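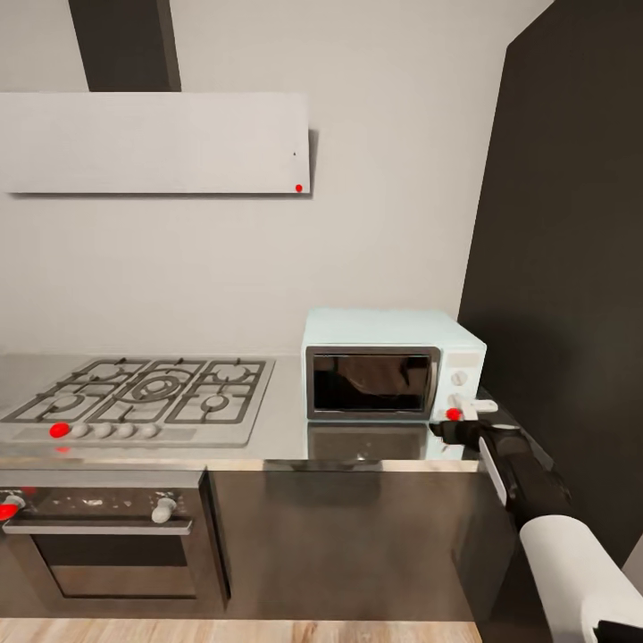 Section 6. Setting up the kitchen scene and the first microwave task

Read section 5 first if the simulator does not start. Everything below assumes you can open the Bandstead viewer, load an empty room, and close it again without an error. If you can't do that yet, nothing in this section will help.

A word on what this section is for. The Atport workshop build is an arm on a stand, put together by people with day jobs, and the kitchen exists so you can find your mistakes before the real arm finds them for you. It will find some of them. It will not find a loose shoulder bolt, a sagging cable or a bad power supply, and a policy that runs well in here has earned a try on the bench and no more than that. The project page says the scene is "close to real." We have not seen the evidence.

6.1 Load the scene

1. Open the viewer and choose Kitchen, Corner from the scene list. Do not choose Kitchen, Full unless your graphics card has memory to spare.

2. Wait for the reflections to appear on the steel. If the oven and the cabinet front come up as flat gray, the material pack did not load. Close the viewer, run the fetch script again, and reload.

3. Check that you have the cooktop and oven on the left, the microwave on the counter to the right of the cooktop, and the arm coming in from the right. If the arm is missing, your robot file is not in the folder you think it is in.

4. Turn on Show Sites in the display menu. Red markers appear on the hood, the cooktop knobs, the oven knobs and the microwave panel.

Note: The markers are reference points used by the task scoring. They have no mass and the gripper passes straight through them. If one sits on top of a knob and hides it, leave it alone. Moving a marker changes what counts as success, and you will then be comparing your results with numbers that mean something else.

6.2 Place the arm

1. Select the base and set it with the position sliders, using the values in your build sheet. The default base position belongs to the old MacLeod stand, which is taller than ours.

2. Home all joints.

3. Jog the arm toward the microwave at the slowest speed until the fingers are near the handle on the right side of the door area. Stop before contact.

4. Save the pose as mw_start.

5. Reload the scene and recall mw_start. The fingers should return to the same spot. If they drift, your joint limits and your saved pose disagree, and the viewer settles the argument by clipping the pose without telling you. Fix the limits in the robot file.

Caution: Do not copy mw_start to the real controller. The saved pose knows nothing about your wall, your shelf or your head.

6.3 Contact settings

The Tromberg settings file that comes with the scene is tuned to make demos look good. Finger friction is set so high that the gripper can open the door with one fingertip at a silly angle. Change it before you train anything.

1. Open contacts.txt in any text editor.

2. Find the finger friction line and replace the value with the one from your own pull test (section 4). If you skipped the pull test, go back and do it.

3. Set the simulation rate to 1000 steps per second. Lower rates run faster and let the fingers sink into the handle.

4. Save, reload, and close the gripper on the handle by hand control. Watch from the side at full zoom. Fingers that buzz or creep mean the contact is still too stiff or too soft. Change one value at a time.

6.4 Run the microwave task

1. Recall mw_start.

2. Choose Task, Microwave Door, and set the episode length to 400 steps.

3. Run 15 episodes with the scripted controller, not a trained one. This gives you a floor to compare against.

4. Open the log and read the column marked contact_force as well as the column marked success. A run can be scored a success while the wrist slams into the door window on the way. The scoring only looks at the door angle.

5. Replay any run where the force spikes. Look at the wrist and forearm as well as the fingers.

6. Write down the result and the version of every file you changed. The November release altered the hinge damping and did not mention it in the notes, so old and new logs can't be compared.

Caution: If every run succeeds the first time, be suspicious. The usual cause is that the scene started with the door already partly open. Check the door angle at step zero.

6.5 Before you go to the bench

Keep the emergency stop within reach and the speed limit at its lowest setting. Expect the first real attempt to miss the handle by around 6 mm even with a careful calibration. Section 7 covers measuring that offset. Do not correct it by nudging the simulated microwave.

Section last revised December 1, 2023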